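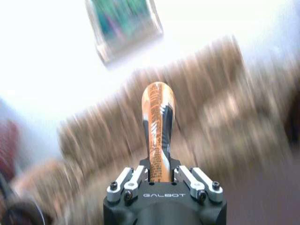

Histdale tenants' energy scheme: progress report to the funder, Aug 29, 2026

Spending to the end of July stands at £2629. Most of it went on draught strips and letterbox brushes from Pakex, and the remainder on van hire.

We signed up 11 households and have finished work in seven. The other four are waiting on Barreto, who have moved the fitting date twice and not yet offered a third. I would not count on those homes being done before the heating season.

Oner's leaflet promises lower bills in the first quarter. I can't back that up. The meter readings we hold cover mild weeks, when hardly anyone had the heating on, and two homes changed tariff partway through. Please don't quote a saving from this report.

The thick-walled houses on the old terrace, built in 1837, remain the hard cases. Strips won't stick to the uneven door frames, and Pakex's advice to "press firmly" has not helped.

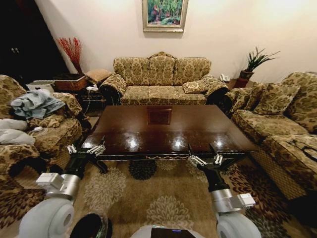
Sitting room with sofas, coffee table and patterned rug.

I am asking to hold back the final payment to Barreto until a written date arrives. I also doubt the second order of strips is worth placing yet. A decision on both is needed before the next claim goes in.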